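Chapter 4
The Fruit Display: Filling, Resting and Clearing a Bin

In this chapter you will study
How soft fruit is moved from the basket to the display bin
Why the floor of the bin matters as much as the fruit
How a half-filled bin is read by the customer and by the clerk
Words: divider rail, front rim, facing, bruise, rotation

4.1 A morning at Multska

When Roya Nouri began to work in the produce section of the Multska market, she was given the mangoes. The older clerks did not want them. Potatoes forgive everything, and apples forgive many things, but a small ripe mango keeps the mark of each thumb that has pressed it. A mark made at 6 in the morning is a brown spot by the evening, and the customer who finds it puts the fruit back and presses another one.

Nouri kept a notebook during her first season. She wrote down which fruits had to be taken out of the display and where in the bin they had been lying. After 400 fruits she could see that most of the damaged ones came from the same two places: the bottom layer, and the line directly behind the front rim. The fruits in the bottom layer were carrying the weight of the others. The fruits behind the rim were touched the most, and they also rolled there by themselves when somebody took a fruit from higher up.

Her answer was simple. She stopped making a hill. She laid the mangoes in one layer, and she filled the bin more often from a basket that she kept beside her. The manager complained in April that the display looked poor. By summer he had asked for the same method to be used with the peaches.

We begin the chapter with this story since it contains almost everything that will be treated in the following pages. The display is a place where goods are shown, but it is also a place where they are stored for some hours, and these two purposes do not always agree.

4.2 The bin and its parts

A display bin for soft fruit is shallow. The student who comes from a warehouse is often surprised by this, because a shallow bin holds little and must be visited many times in a day. The small depth is intended. It does not allow the clerk to pile the fruit high, even when he is in a hurry.

The floor should be flat and smooth, without screws or broken edges. A dark color is usual. On a dark floor, yellow and orange fruit can be seen well from a distance, and small leaves or stems are also easy for the clerk to find when the bin is cleaned. Juice is harder to find on a dark floor, so the cleaning cloth must pass over the whole surface and not only over the places which look dirty.

The borders are raised so that round fruit stays in. The front rim is normally the strongest part, as customers lean on it and baskets are rested against it. It should be wiped each time the bin is filled.

Between one kind of fruit and the next there is a partition, and inside a bin there may be a divider rail. The rail is low. It does not stop a fruit which is thrown, but it stops a fruit which rolls slowly. For this reason we teach the student to place the first fruits near the rail and to work away from it.
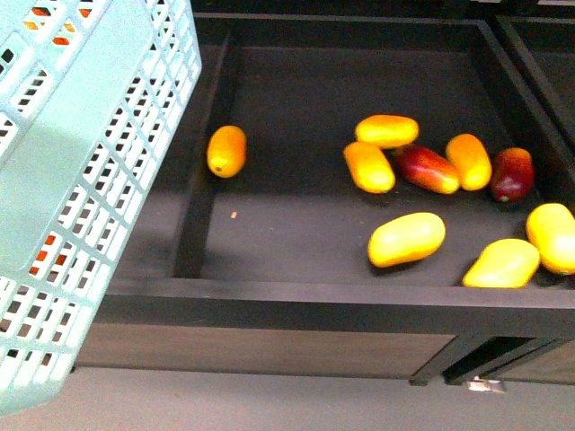 Figure 4.1. Fruits like small mangoes in a shallow bin, with a perforated basket at the left. One fruit lies alone near the divider rail.

A bin in the condition of Figure 4.1 can be understood in two ways. If the clerk is filling it, the work is at an early stage and there is much floor to cover. If the clerk is clearing it, the work is near its end. The fruit on the floor does not tell us which is true. In a shop with more than one clerk this is a real difficulty, and it explains why many shops use a small sign or a rule of the house. At Multska the rule was that an unfinished bin is never left without a word to the next person.

4.3 The basket

The basket used for carrying soft fruit should be light and should have openings in its walls. The openings let the air pass, and water can run out after the basket is washed. They also permit the clerk to see, without lifting anything, whether there is still fruit inside. Perforated plastic is common today. It has one weak point, which is that the edges of the openings may become sharp when the basket grows old. Pass a finger along the inner wall before the first use of the day. A basket that catches the skin of the finger will catch the skin of the fruit.

A basket may be tilted to make the fruit easier to reach. It must not be tilted to pour. Pouring saves perhaps one minute, and Nouri's notebook shows what it costs: from one poured basket of 50 mangoes, she took out 6 before closing time.

4.4 Placing the fruit by hand

Take one fruit in each hand, or two fruits in one hand if they are very small. Hold the fruit with the whole palm and not with the ends of the fingers. Bring the hand down until its back nearly touches the floor of the bin, and only then open it.

Long oval fruits should lie on their side. If they all point in the same direction they take less room, but they also touch each other along their full length, and a soft fruit can spoil its neighbor. Many clerks prefer a slightly loose arrangement. Both ways are accepted in this book.

The color of a mango is a poor guide to its softness. A red or deep orange cheek may belong to a fruit that is still hard, and a plain yellow one may be ready to eat. Sort by a light pressure of the palm. The riper fruits are placed at the front, where they will be chosen first, and the firmer ones behind.

A small dark spot at the tip should be looked at. If the spot is dry and the skin around it is firm, the fruit stays. If the skin gives way, the fruit goes into the tray for the kitchen.

Before you continue

Visit a shop near your school at two different hours of the same day. Draw the mango or peach bin each time, seen from above, and mark where the fruit is lying. Keep both drawings, as you will need them for the work on rotation in section 4.5.

4.5 Rotation

To rotate means to bring the older fruit forward before the new fruit is added. It is the part of the work that is most often left out, for it must be done when the basket is already full and waiting.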